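Section 4. Your first real job: the block and the socket

If you've come straight here from the unboxing section, go back and do the joint check first. I'll wait. I skipped it once on my own Inodo arm and spent an evening wondering why everything landed a finger's width to the left.

OK, so you bought this thing because you want it to put the dishes away. I know, I did too! I keep a log of every attempt I make with mine, and as of 14th July it stood at 3,566 tries, nearly all of them with small plain shapes on a table. Dishes are in there, but not many, and I don't like to talk about the bowls. Can it do chores yet? Some bits of some chores, slowly, if you set things out for it. Picking up a thing and putting it where it fits is inside almost every chore there is (pegs in a rack, batteries in a charger, a plug in a drain), so that's where we start.

What you need

The arm, bolted down and powered
The gripper, fitted and closed once by hand command
One block with a socket in the top
One smaller block to pick up
A clear patch of table, plain colored if you can manage it

Setting out

1. Send the arm to its rest pose and wait for it to stop completely.

2. Put the socket block on the table, hole facing up, and the small block beside it. Stand the small block on its end. Leave enough space between them for an open finger to come down without touching the socket block.

3. Run the cable out to the side in a loose curve. A tight cable pulls on the wrist and you'll get a stall warning halfway through a move.

4. Open the Cesten panel on your laptop and pick Manual, then Hover. The gripper should come down and stop above the table, between the two blocks.
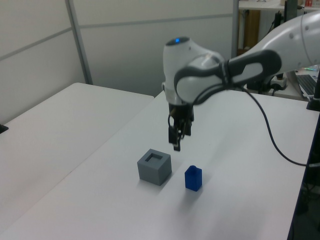 Fig. 4-1. Hover position over the gray socket block and the blue block, fingers slightly apart.

5. Look at the fingers from two sides. They should point straight down. If they lean, press Level and look again.

CAUTION: Keep your hands off the table from here on. If a block is in the wrong spot, press Stop, move the block, then go back to step 4. Reaching in "just for a second" is how I got a pinched thumb in October.

Pick and place

6. Set speed to 2. The dial goes a lot higher and you will be tempted.

7. Choose the small block as the target and press Pick. The fingers open, come down on either side and close.

8. Press Lift. If the block tilts, lower it, let go and grab it again closer to the middle.

9. Choose the socket as the target and press Place. Let it finish. The last little drop takes ages and that's normal.

10. Save the run under a name you'll recognize later. I have 51 files called "test" and I can't help you if you do the same.

Note: If the block catches on the rim, nudge the target a hair at a time with the arrow keys. Turning up the grip force won't fix it. Mine is set to 800 in the panel and I leave it alone, even for heavier stuff.

Note: Shiny blocks can confuse the Plandia camera add-on under a bright lamp. Turn the lamp away or use the block in manual mode until you've done the light setup in Section 6.

When you can get through steps 4 to 9 several times in a row without touching the arrow keys, try moving the socket block to a new spot and starting over. Cups are in Section 5. Please use plastic ones.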